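Cell 2: what we know about the gripper fault

By Teresa Costello

Members who follow the Udport disassembly and refit bench will have seen the notice pinned on Thu 6 February saying the cell was stopped. It is running again at reduced speed. Several people have asked for the full account, so this is the version that went to Gikwood, who look after the arm for us, with the part numbers taken out.

The job that morning was the usual one. The arm works between an open desktop case on the bench and the gray holder board on the wall, where processors, memory and small brackets are parked while a case is being worked on. It had been through the processor routine and was moving to the blue drive bracket when the fingers closed short of the part. The controller reported a good grip. The arm then traveled toward the wall with nothing held, went through the full placing motion, and came back for the next item as if all was well.
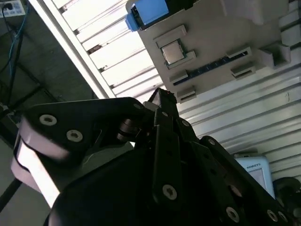
On the third pass the fingers did catch the bracket, but by one corner. It let go on the way up and dropped into the case. Abera was on shift, heard it land and hit the stop. No one was inside the guard and no one was hurt. The case was pulled from the batch and has been written down as scrap, although most of its parts tested fine afterward.

The fault was in the grip check. The gripper tells the controller how wide it is when it stops closing, and the program compares that with the width of the part. Our limit for the bracket had been set very loose in the Grosix script, up to 30 percent either side, so that worn brackets would still pass. One of the finger link screws had also backed out by part of a turn. With play in the linkage, the fingers stopped at a width that fell inside the loose limit even with nothing between them. Either problem alone would probably have been caught. Together they gave us a clean log and a dropped part.

The log is worth a word of its own. It shows 180 grips that morning, every one marked good. We know that at least 2 of them were empty. We can't say how many others were, and the totals for the morning have been left out of the February report.

What to do if the arm misses a part

1. Press the emergency stop on the pendant. Don't use the pause key on the screen, which lets the current move finish first.

2. Leave the part where it fell. Write down the step number before you clear anything.

3. Switch to manual and bring the speed down before backing the gripper out of the case. Go straight up from the board, and watch the finger tips the whole way.

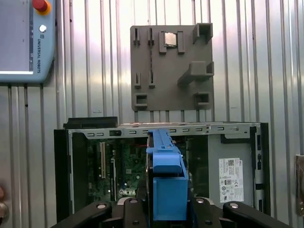
4. Check each finger for play by hand, with drive power off. If any finger moves sideways, the cell stays down until Gikwood has been called.

5. Run the empty close test from the maintenance menu. It should fail. If it passes, the grip limit is wrong.

Changes made since

The limit for the bracket has been tightened, and worn brackets now go in the hand-sort bin. Finger screws have been refitted with thread locker and marked with a paint line, and whoever opens the cell checks the lines against the card on the guard door. The full check, with a torque driver, is due every 300 cycles. That is more often than the manual asks for and we may relax it later. 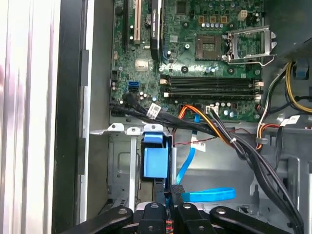
The one item still open is the approach path for the drive bay. We had it coming in low, which saved a little time on each case and left very little clearance if a part was dropped or a cable had shifted. A flat blue cable lying with its end loose near the bracket is just the sort of thing the fingers can pick up, and the width check won't tell you whether they closed on plastic or on a lead. An open processor socket with its pins showing is another reason not to have anything falling from height. Until the new path is approved, the operator looks over the case and moves loose cables clear of the bracket before pressing start.

Anyone who saw an odd grip on Cell 2 before the stoppage, even one that sorted itself out, please write it in the bench book with the step number if you remember it. The replacement finger set is on order and the cell will be down for a morning when it comes.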